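Home Galleries Kitchen Garage Contact

The Great Container Reckoning

2 min read

Every household has a drawer that has given up. Ours at Nunholm held almost 80 plastic tubs and, by my generous estimate, lids for 7 of them. I cleared it out on 8/11/20, a day with nothing else to recommend it.

The survivors

Small, clear and frosted, with ridges across the floor and a little tab at one corner. I have no idea what it was sold to hold. It has been promoted to twist ties, and I'm told the twist ties are thrilled. The upright thing in crinkled foil behind it is staying too, pending a family vote.

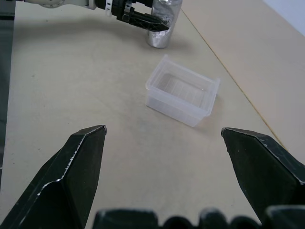 The sorting table

Anything that had gone cloudy, warped or a funny shade of spaghetti went into the Plalard bag by the back door. The rule was simple: if I couldn't find its lid in 30 seconds, it was out. I broke the rule for a 700 mL Masano tub with a good heart and no lid whatsoever.
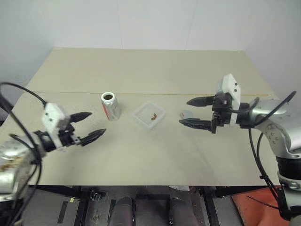
Sorting is mostly a matter of having somewhere flat to be indecisive. I've tried the kitchen bench, the floor and once, regrettably, the bed. Lids roll, and the small ones head straight for the nearest dark place. A pale cream top against a plain white wall is about as cheerful as a dentist's waiting room, but a grey lid has no hope of hiding on it. The seam across the board makes a handy border as well - keepers on the far side, doubtful cases on the near side, where I can glare at them.

What's left fits in one drawer, which now closes on the first try. The Duman set my aunt gave us is at the back, unopened, in its original colour of beige. I'll have another go in December, when the leftovers start and every tub in the house goes to live with relatives.

Back to galleries Next gallery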